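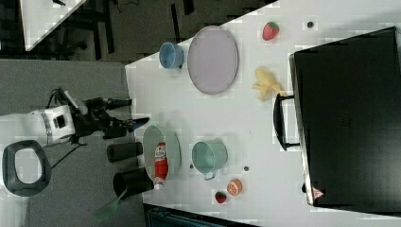

The Forcombe Household Word List records the everyday names that families in the Forcombe district use for food, dishes, and small kitchen tasks. It contains 300 headwords, each with the local names reported for it and a short note on use. Most entries concern ordinary things whose names vary more than outsiders expect. A small cup with a handle, such as the light-blue one lying on its side next to the oval plate, may be a "cup," a "tot," or a "dipper" depending on the speaker's age and part of the district. The list is intended for teachers, speech therapists, local historians, and anyone preparing reading material for young children in the area.

## Contents

| File | Description |
|---|---|
| `words.csv` | Headwords, local names, and category |
| `notes.csv` | Usage notes, keyed to `word_id` |
| `places.csv` | Place codes used in both files |
| `CHANGES.md` | Corrections made after the first release |

All files are plain text in UTF-8. Fields are separated by commas, and any field that contains a comma is enclosed in double quotation marks.

### Fields in `words.csv`

- `word_id`: permanent identifier. Identifiers of withdrawn entries are not used again.
- `headword`: the standard English word.
- `local_name`: the word as reported, in the spelling preferred by the speaker.
- `category`: one of `food`, `dish`, `tool`, or `task`.
- `place_code`: see `places.csv`.
- `age_band`: `child`, `adult`, or `older adult`. Exact ages were not kept.

A headword with several local names occupies several rows. Users who wish to count headwords should group by `headword` first.

## How the words were collected

Interviews were held in Forcombe, Vik, and Etier with members of some 300 households. Shazia Kiani wrote the interview guide and trained the interviewers. Speakers were asked what they called a thing at home, what their parents had called it, and whether they would use the same word in a store. Answers to the last question are held in `notes.csv` under `public_form` — many speakers gave a different word there, and the two should not be merged.

Of the headwords, 93 have a local name reported only by older adults. These are marked `at_risk = yes`. The mark reflects the interviews alone and makes no claim about wider use.

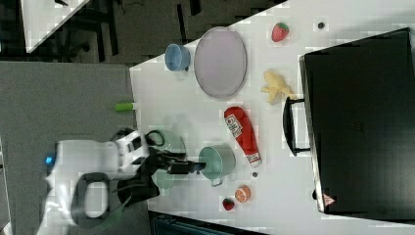

Torbjørn Haugland has objected that "mug" and "cup" ought never to have been given separate headwords, as older speakers in Vik use one word for both and the split makes their speech look poorer than it is. The editors accept the point in part. The two headwords remain, and rows from Vik now carry the note `shared_name` wherever a single word covers both. Similar notes have been added for "pan" and "pot," and for "bowl" and "basin."

## Known limits

Etier is thinly covered. Only 3 of its older adults agreed to be interviewed, and two of them had spent much of their working lives in Zidport. Their answers may show Zidport habits, particularly in the words for bread and its parts. Rows that the reviewers thought doubtful are marked `review = open`.

Spelling is a further difficulty. Local names are seldom written down, and speakers from the same street sometimes spelled the same word in different ways.
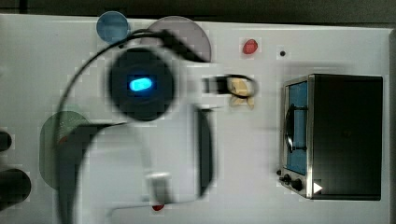
Where this occurred, the reviewers kept each spelling and linked the rows through the field `same_as`. No spelling was chosen as correct. Sound recordings are not part of the release, so the field `said_like` gives a rough guide to pronunciation using common English words.

## Corrections

Proposed changes should name the `word_id`, the place, and the source of the information. Åsmund Moen reviews entries for Vik and Etier; Rafferty Zamora reviews all others. Accepted changes are published each September and entered in `CHANGES.md`.

## Terms of use

The list may be copied and adapted for teaching and research, provided that the source is named. Printing it for sale requires written permission from Birger Eide. Place codes must not be used to try to identify individual speakers.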